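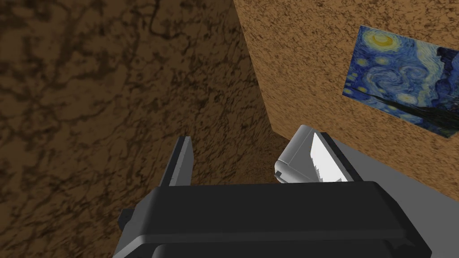 *Two fingers up, with a gap between them*

**gramura_den:** Has anyone taken a pack to the spring camp at Pristaston? We're thinking of April, and I'd love to hear how the younger kids got on with the long hike (mine are wonderful but they do dawdle!).

**dalsgaard4:** We went and loved every minute, though I'd skip the long trail and do the lake loop, up to 2 hours with snack stops.

**mossytent:** Have to disagree, friend. Ours did the long one and sang the whole way home. Pack extra socks!

**dalsgaard4:** Well, your bunch must have sturdier legs than mine, bless them.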